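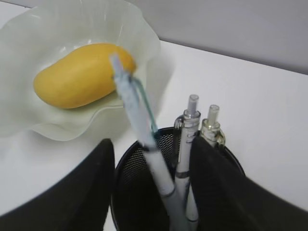 Re: [Brokdale letters] Pen pal sign-up

Hello dear friends,

Thank you all for writing in! We're at almost 3,000 letters now, and I do still love finding one in my box - even a short one.

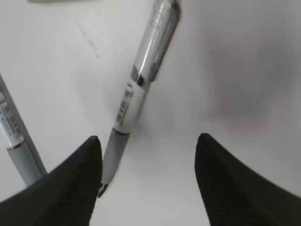
Vidar Dalen wrote:
> Do we have to write by hand? My script is awful, and I'd hate
> to put my new pen pal in Oei through it.

Typing is fine, Vidar, truly. Just sign it in ink, and get it to me before January if you can.
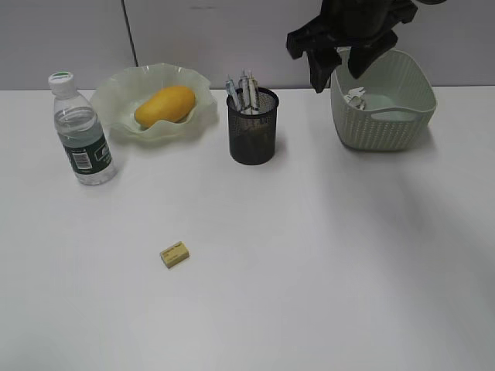

A white tabletop with a water bottle at the back.

Warmly, and keep writing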